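Speaker notes — "What does a door cost?" Stornport evening session, 18 minutes plus questions

Start without the title slide. Ask who has replaced an inside door at home. Then ask who knows what they paid per year of use. Expect silence.

The claim I'm picking at: Prindell says solid wood doors "pay for themselves." Pay whom? Out of what?

Slides 2 to 4, leave up while talking. Doors, indoors.

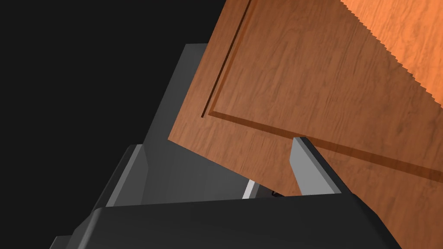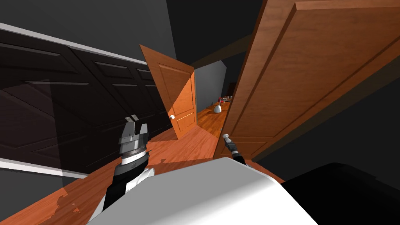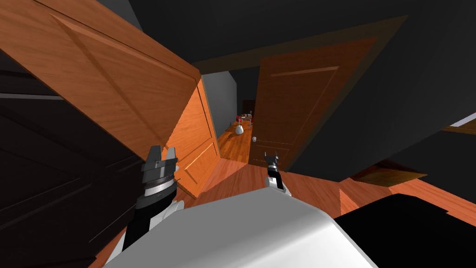
Cosmin Neagu wrote back after reading my draft that I was being unfair, and that a door you never have to think about is worth paying extra for. Read his line out. Then answer it: fine, but that's comfort, and the brochure promised savings.

Numbers slide. The Lerkurthorpe refit came to 1,470 for the doors alone. The quote for the "lifetime" version was 3,000. To break even, the cheaper set has to fail completely, once, fairly early. Has it? The brochure gives no failure rate. I asked in February and got a second brochure.

PAUSE. Let them do the math.

The warranty is 10 years. Read the exclusions slowly — damp, sun, "unusual use." Ask what usual use is.

Be fair here. Stela Bratu will be in the room and she likes the Coman hinges. I like them too. Good hinges on a cheap door may do most of the work, but I have no proof of that either, so say so.

If time is short, drop the paint section.

Questions. Someone will ask about resale value. Ask them for one sale where the doors were mentioned.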